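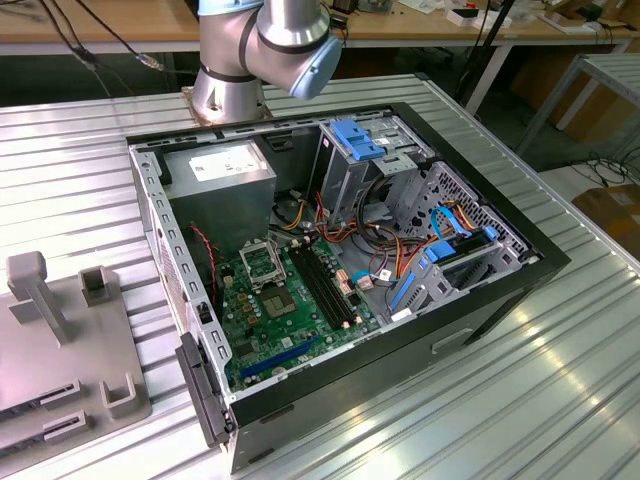 Issue 88
3 min read

So I've had the Kodia two-finger gripper going on old desktop towers since March, and I reckon it's a ripper! My last one (a Hesa, rest its gears) mangled every plug it touched. Fat multi-pin power connectors are my torture test, all those wires pulling sideways, and the Kodia's skinny fingers get in past the power supply without

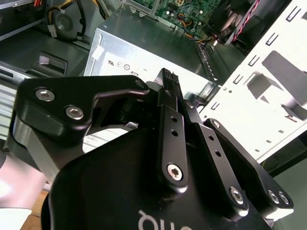 bashing the case, which I can't say for the Steltby I borrowed. Grip force goes from 1 to 100 and I leave mine on 88. The wrist camera colour is a bit off under bright lights, and the manual's rubbish, but for 1,000 bucks? I'd buy another.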